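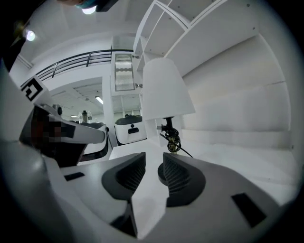
Tompot blenny

The tompot blenny (Parablennius gattorugine) is a small, bottom-living fish of the north-east Atlantic and the Mediterranean, and for my money it's the best thing you can meet with a mask and snorkel in British waters. It belongs to the combtooth blennies, the family Blenniidae. I've been looking for them off Parndale for eight years now and I still make a silly noise down the snorkel every time one pokes its head out.

Name

"Tompot" is an old fishermen's name and I've read several explanations of it, none of which I'd put money on. Most divers just say "tompot" and leave off the blenny. The second half of the scientific name, gattorugine, goes back to Linnaeus, and older books put the fish in the genus Blennius along with nearly every other blenny going. If you're using a second-hand field guide (mine is held together with tape) you may well find it listed as Blennius gattorugine. Same fish.

Appearance

A full-grown tompot can reach 30 cm, though I've never seen one that long and most of those I meet would fit comfortably along my hand. The body is long, thickset at the front and tapering towards the tail, with one fin running nearly the whole length of the back. The colour is a yellowish or reddish brown, with darker bars down the sides that can be very bold on one fish and very washed out on its neighbour. There are no scales. Like other blennies it has a coat of slime instead, and anglers who catch one by accident tend to mention this first.

The head is what you'll remember. Over each eye stands a branched tentacle, a bit like a tiny bush or a feathery eyebrow, and the eyes are large and often quite red. The mouth is wide with thick lips. Put all that together in a dark crack in the rock and you get a face that looks permanently pleased to see you! I know perfectly well that it isn't, and that a fish can't help the shape of its mouth, but there we are.

The markings on the face differ from one tompot to the next, and with decent photographs you can learn to tell them apart. Bello Abubakar, who got me started on all this, has been doing it along the reef at Pollard for years and recognises some of his regulars before he's even got the camera up. I can manage two. One has a notch in its dorsal fin, so that hardly counts.

Similar species

People mix tompots up with a handful of other fish. The shanny (Lipophrys pholis) is the usual one, being everywhere in rock pools, but it has no tentacles on its head at all, so a good look settles it. Montagu's blenny is much smaller and has a single fringed flap on the top of the head, set between the eyes. Yarrell's blenny does have head tentacles, and a fine bushy lot they are, but they carry on in a row of little tassels on the front of the dorsal fin, and the fish itself is more slender. It also has a more northerly range, although the two overlap.

The ringneck blenny (Parablennius pilicornis) is a close relative which has been turning up on the south-west coasts of Britain. It's very variable in colour and I've been caught out. Asabe Okonkwo sent me a photo in September, which I confidently called a young tompot, and she wrote back with a much better side view and a polite question mark. Ringneck. The tentacles are much shorter and finer, and I should have looked at them first.

Range and habitat

Tompots live from the British Isles down to the coast of Morocco, and through the Mediterranean as well. Around Britain they're mostly a fish of the south and west, with records up into western Scotland. You're not likely to find many along the North Sea coast, so if that's your local water I'm sorry, but you do get good lumpsuckers.

What they want is rock with holes in it. Reefs, boulders, gullies, wrecks, pier legs, all of those will do, from just below low water down to depths well beyond anything a snorkeller needs to worry about. Now and then one gets stranded in a deep pool on a very low tide, though you can't count on it in the way you can with shannies. Each fish has its favourite crevice and tends to sit in it facing outwards, propped on its pelvic fins, which are little more than a pair of fingers under the throat. They're poor swimmers over any distance. When one leaves home it goes in short hops from rock to rock, and if it thinks better of the trip it can be back in its hole before you've worked out what moved.

At Parndale the good stretch is the 600 metres of reef between the slipway and Pollard. The inner end is shallow enough that you can hang on the surface and look straight down into the cracks. Further out you need to duck-dive, and there's a run of current on the ebb that I don't like at all. Olumide Olatunji takes people to the outer end in his boat, the Jia, and he's very strict about going at slack water. Listen to him.

Feeding

The diet is mainly small animals picked off the rock: crabs, shrimps, worms and other invertebrates. Tompots are also known to nip at sea anemones, which surprised me when I first read it. The teeth are set in a close row like a comb (that's where "combtooth" comes from) and are good for nipping and scraping. I've watched one worry at a small crab for ages, letting go, shuffling round and having another try from the side. I got cold before it got its dinner, so I can't tell you how that went.

Breeding

Breeding takes place in spring and into early summer. A male holds a crevice and defends it against other males, sometimes with proper scraps, and it's common to see older males with torn fins or bits missing from their tentacles. In the breeding season he develops swollen glands on the anal fin, which are usually compared to tiny cauliflowers. You need to be well positioned to see those. I've seen them once, upside down, with water going up my nose.

Females visit the crevice and lay their eggs in a single layer stuck to the rock, and several females may lay with the same male. After that the job is his. He stays with the eggs, fans them with his fins, keeps them clean and chases off anything that fancies a snack, and he goes on with this for weeks until they hatch. The young drift in the plankton for a while before settling on the bottom.

This is the time of year to be careful about hanging over one hole for too long. A male who is busy threatening your mask isn't looking after his eggs, and there are always wrasse waiting about. Titilayo Ugwu, who runs our beginners' swims, gives each person a short look and then moves the whole group along, and I think she's got it right.

Behaviour towards people

Tompots are well known for being curious. Quite often one will come forward out of its crevice to look at a diver, and some will follow a finger or inspect a glove. It's fair to be a bit wary of words like "friendly", as the fish may be defending its patch or seeing its own reflection in the glass. They can also bite! It's a pinch at most through neoprene, rather more of a surprise on bare skin. Please don't feed them, and don't crack open urchins to bring them out, which I still see done.

For photographs, a small compact camera is plenty. I use an old one in a Flustero housing with a leaky reputation and have had no trouble so far. Come in low and from the front, breathe gently and keep your fins up off the weed. A little torch helps in the deeper cracks, held off to one side so you're not shining it in the fish's eyes.

Conservation

The species isn't considered threatened. It has no value as a food fish in Britain, and anglers mostly catch it by mistake. It does sometimes get into crab and lobster pots. There has been some worry over the trapping of wrasse for use as cleaner fish on salmon farms, and other small reef fish can go into the same traps, so that's worth keeping an eye on locally.

Sightings are useful, even of a fish this common. Our own list at Parndale stood at 2566 entries for all species when Ngozi Balogun last tidied it up on 10/20/22, and tompots made up a fair slice of it, partly as they're such easy things to be sure of. If you send one in, put down the place, the depth and whether it was guarding eggs. A photo of the face, taken as square-on as you can manage, is better than any amount of description, and Bello will want to see it.

See also: Shanny; Montagu's blenny; Ringneck blenny; Corkwing wrasse; Snorkelling at Parndale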